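Lever handle or round knob for an inside door?
Forum: Doors, Windows, Floors

kadri_ots
1 February 2026
Good evening. We are changing the inside doors in our flat, and I must choose the handles before July. My mother has arthritis in both hands and she says the round knobs are painful for her. The carpenter prefers knobs, he says levers become loose. Which one is right?

margus_b
Lever, without question. With a lever she can push down with the elbow or with the side of the hand. I fitted Cloletti levers at home and have no complaint.

anikoj
I do not fully agree with Margus. My sleeves catch on a lever every day, and our cat has learned to open the kitchen. For your mother, yes, a lever, but I would keep knobs in the other rooms.

margus_b
A cat is not a reason to suffer with a knob. You can turn the lever so it points upwards, then the cat cannot pull it.

anikoj
And then it looks broken. No, thank you.

strazds
Your carpenter is partly right. Cheap levers drop after a year or two when the spring in the lock is weak. Ask him for a handle with its own spring. Mine were Vindard, 2345 for the whole flat, fitting not included. The Nostine offer was 3000, and I could not feel the difference in the hand.

Also think about the style of the door. I like a lever on brown wood with grooves:

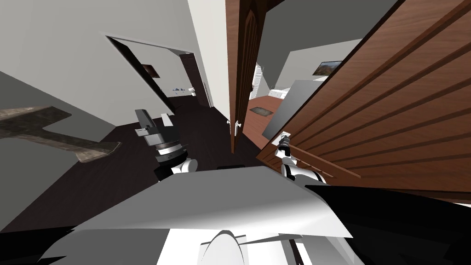
Lever handle on a grooved wood-grain door, open

kadri_ots
Thank you, Saulius. Is the grooved surface difficult to clean?

strazds
A little. I use a soft brush for dust.

anikoj
I would take a flat door only for this reason.

kadri_ots
I will bring my mother to the shop so she can try the levers herself.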